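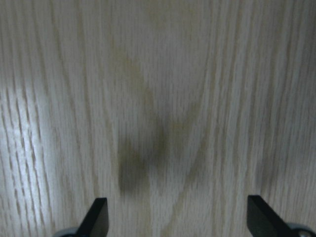 Week 3 – Legislatures, thresholds, and why the majority doesn't always get its way

Read before class: packet ch. 4, plus the Oltley council case (back of packet). Skim the rest if short on time.

Last time: how seats get handed out. Today: what you can do once you have them.

Terms you need
Simple majority – more yes than no among those voting.
Absolute majority – more than half of ALL members, present or not. People mix these up every year on the midterm.
Supermajority – any higher bar. Three fifths, two thirds, sometimes three quarters.
Quorum – how many have to be in the room for a vote to count.

Worked case: the Oltley assembly
183 members. Absolute majority = 92. Two thirds = 122. Three fifths of 183 is 109.8, so you need 110 (round up, always).
Say 16 stay away and everyone else votes. 167 voting. Simple majority is now 84. Absolute majority still 92. So a bill can win the room 88 to 79 and still fail, if the rules ask for an absolute majority. Staying home works like a no vote there. Under simple majority it doesn't.

Try it again with 30 absent, on your own.

Party switching
Why would a sitting member cross over? From the reading:
– primary trouble at home
– a committee chair on offer
– real policy drift, either the member's or the party's
– district lines moved and the voters are different people now
Hard to separate these. A member will nearly always say it was policy. Look at the timing – before or after the filing deadline? Look at votes in the year after too, do they change right away or slowly?

One switch matters a lot near a threshold and hardly at all far from it. Party with 109 seats in Oltley: one more member gets them to three fifths. Party with 100: one more gets them a press conference. This is the pivotal member idea, we will use it alot in week 5.

But – party label isn't the same as a vote. A 110-seat party with four members who break ranks on taxes does not have 110 votes on taxes. Whips know this. Headlines often skip it.

Nwankwo model (packet, second half)
Line up members left to right on one issue. Find the one at the threshold. That member's price is what the bill costs. Higher threshold moves you further along the line, toward people who like the status quo.
Weak spots: only one issue at a time, assumes everybody knows where everybody stands, no outside money, no leadership pressure.
You should be able to draw this. Practise with seven members first, then nine.

Discussion section
Half of you take Trusari (upper house, two thirds to close debate), half take Nanix (single house, simple majority for nearly everything). Questions to argue:
Which one passes more laws? Which one repeals more?
Who gains from the slower system when the economy is bad?
Should a threshold be changeable by simple majority? If yes, is it realy a threshold?

Response paper
500 words, no more. Pick one of the two chambers and explain what a single party switch would change there. Use the seat table in the packet. Show your arithmetic. No need for outside sources, but cite the packet if you quote it. Paper copies at start of lecture, or upload by 9 a.m.

Next week: committees and agenda control. Bring the seat table again.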